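Oiling a wooden worktop, how often really?

plumduff
Posted 8:14 pm
We've just had our big table top sanded back and I've used Grindo oil on it, two coats. The bloke in the shop said to redo it every January and forget it. My mum says every month or it'll go grey! Who's right?

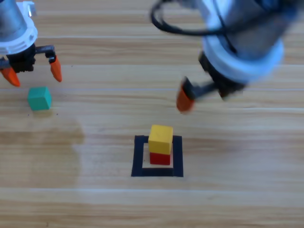 I went for the clear one as I didn't want it going orange like our old doors did. Smells a bit, mind.

Doina Hodžić
Posted 8:31 pm
Your mum, sorry. Well, nearly. I do mine every 6 weeks in winter when the heating's on, less in summer. Once a year is daft if you eat off it.

satchel_tom
Posted 8:50 pm
Disagree with Doina, you'll end up with a sticky mess. I oil when water stops beading and that's it. Also Grindo is overpriced, Satell does the same job.

plumduff
Posted 9:02 pm
Ooh, hadn't thought of the water test (will try it tomorrow by the sink end). Does Satell go yellow?
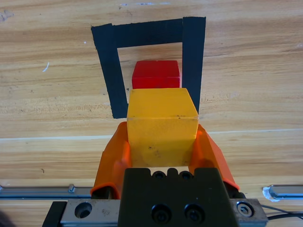 Yellow block held above the table top, red block on it

satchel_tom
Posted 9:20 pm
Not on mine, but mine's oak and I've no idea what yours is. Try a bit underneath first.

Doina Hodžić
Posted 9:27 pm
It's only sticky if you don't wipe it off, Tom! Old T-shirt, ten minutes, done.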